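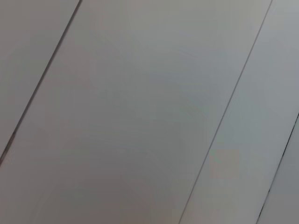 Grostolel Bench Arm, Kit Version 2

Price: $1,293 (kit, you build it)
Price: $1,994 (built, we build it, and you miss out on the swearing)
Ships from the Eskildsen workshop. Pickup welcome.

The Grostolel is a six-joint tabletop robot arm with a two-finger gripper and a small color camera at the wrist. It was designed by Vandana Pathak on a shared bench at Eskildsen, between a lathe that everyone wants and a laser cutter that everyone has strong feelings about. It is meant for people with a garage, a spare room or a membership somewhere with a decent drill press. It will pick up a block and put it down somewhere else. With patience on your side it will do this many times in a row.

It won't fold your laundry. We get that email a lot.

Overview

The arm bolts to any flat work surface you don't mind drilling. Reach is almost 700 mm from the center of the base to the fingertips, enough to cover a normal desk and to knock over a coffee that you thought was on the safe side of it. The joints are run by smart servos on a single daisy-chained cable. The controller is a board about as big as a deck of cards that lives in the base and talks to your computer over USB.

Version 2 came out of a year of people building version 1 and writing to us. The elbow is stiffer, the wrist cable no longer gets chewed, and the gripper opens wider than it used to. The base plate is the same. People liked the base plate.

What's in the box

Servos: four large, three small, each labeled with its joint. Leave the labels on until the arm moves. Then leave them on some more.
Printed parts, set of 13, in black or in whatever we call the other color this month
Base plate, steel, drilled and deburred
Forearm and upper arm tubes, aluminum, cut to length
Wrist camera with bracket and cable
Controller board, already flashed
Power supply with a US plug
Bag of screws, sorted by length into smaller bags
Second bag of screws, unsorted, for the ones that roll under the fridge
Hex keys, two sizes
Finger pads, soft, one spare pair

What isn't in the box

A computer. A work surface. Clamps. Threadlocker (blue, the medium stuff, please don't use red). A printed manual, which we stopped including when we noticed it was always one revision behind. The current one is a download and your order email has the link.

The Cleltitz wrist camera

The camera sits behind the gripper and looks out past the fingers. It has a fixed-focus lens and a plain color sensor, and the pictures are nothing you'd hang on a wall. They are small, a little soft, and compressed on the way to the computer so that the cable can keep up. For finding a colored block on a table this is plenty. For reading the fine print on a pill bottle it's hopeless.

A few things we've learned about pointing it at stuff:

Plain matte surfaces are restful for the eye and hard going for the software. If the camera has only big flat gray areas to look at, the tracker has very little to hold on to, and it will drift. Straight seams help it with angle and do next to nothing for position along the seam. Stick a printed marker down, or a few scraps of masking tape with scribbles on them. Vandana's own setup used a grocery receipt for months.

Soft, even light beats bright light. A desk lamp aimed at the work gives you glare off anything shiny and a hard shadow that moves with the arm, and the software will gladly chase the shadow.

Lock the exposure and the white balance once you like them. Left on auto, the same gray panel can go bluish in one shot and brownish in the next, and any color threshold you tuned in the morning will be junk by supper.

The bracket has slots so you can tilt the camera. Whichever tilt you pick, tighten it down and run the calibration again. Yes, again. Yes, even if it only moved a tiny bit.

Software

The arm comes with Jidaden, our control program, free to download and free to pick apart. It has sliders for each joint, a record button, a play button, and a stop button that is bigger than the other two put together. You can move the arm by hand with the motors slack, save a string of poses and play them back. There's a Python library underneath for anyone who finds sliders insulting.

Jidaden runs on Linux and Windows. It runs on a Mac too, in the sense that several customers do it and have stopped writing to us.

The camera view opens in its own window. You can save stills to a folder, either by pressing the space bar or on a timer. Check the timer before you leave the room. One builder came back from lunch to a very full disk and a thorough record of one patch of table.

Building it

Plan on a weekend if you've built something like this before, and two if you haven't. The order in the manual matters more than it seems to.

Start with the base. Drill your work surface using the paper template, bolt the plate down and try to rock it. If it rocks now, everything you bolt on top will rock more, and you'll spend an evening blaming the shoulder servo for it.

Set the servo IDs one at a time, with only that servo plugged in. There is a page in the manual about what happens if you plug in two fresh ones together. It's a short page and the tone is a bit sharp.

Center each servo before you attach the horn. The printed parts have a small notch that lines up with the mark on the horn. If the notch and the mark disagree, stop there and center it again.

Run the wrist cables through the forearm tube before you close up the elbow. Version 1 builders know why this sentence has its own paragraph.

Put the camera on last. Peel the film off the lens. Support has a saved reply for blurry pictures, and it asks about the film first.

Power up with the arm folded down low and your free hand near the switch. On first start each joint gives a little twitch. That's normal. A big swing isn't, and usually means two joints have swapped IDs.

Specs

Joints: six, plus gripper
Reach: see above, and measure your own table
Gripper opening: wide enough for a soup can, a little too narrow for the next size up
Payload: one soup can, close in. At full stretch, think of an empty soup can.
Camera: color, fixed focus, USB
Mounting: four bolts through the base plate
Noise: a steady whine, higher when it's annoyed
Warranty: one year on servos and boards. Printed parts are replaced as long as you don't tell us what you were lifting.

Using it in a shared shop

Plenty of these end up in makerspaces, and the arm copes fine with many owners. The calibration file doesn't. Give each project its own file, with a name on it, and keep the original somewhere that needs a password. Mark the reach on the table with tape so people know where not to set their phones. Unplug the power supply when you go home. The arm goes limp when the power drops, so fold it down first or put a foam block under the elbow.

Sawdust gets into the gripper gears. A dry toothbrush clears it. Oil turns it into paste.

Questions we get

Can I print the parts myself?
Yes, the files are on the download page. Buy the parts-only kit and print away. The elbow wants a dense infill and a slow printer.

Can I run two arms from one computer?
Yes, on separate USB ports. Give them different names in Jidaden, and set them far enough apart that they can't shake hands.

Will the version 2 wrist fit my version 1 arm?
It will, with the adapter ring. You'll need the longer cable too.

Is it safe around kids?
It's a motorized thing with pinch points. An adult should be at the switch. The motors are weak enough to stop against a firm hand, but fingers in the elbow will still hurt.

Do you do discounts for schools?
Write to us from your school address and ask.

Ordering

Kits are packed in small batches. The current batch is in stock in black. The other color is expected in June. Built arms take longer, as Vandana puts each one together and then runs it overnight moving a block back and forth before it goes in a box. The block is included.

Returns are accepted on unopened kits. Opened kits can be exchanged part by part, so please don't mail us the whole heap.

Page last updated April 13, 2021. Payload line changed after the business with the paint can.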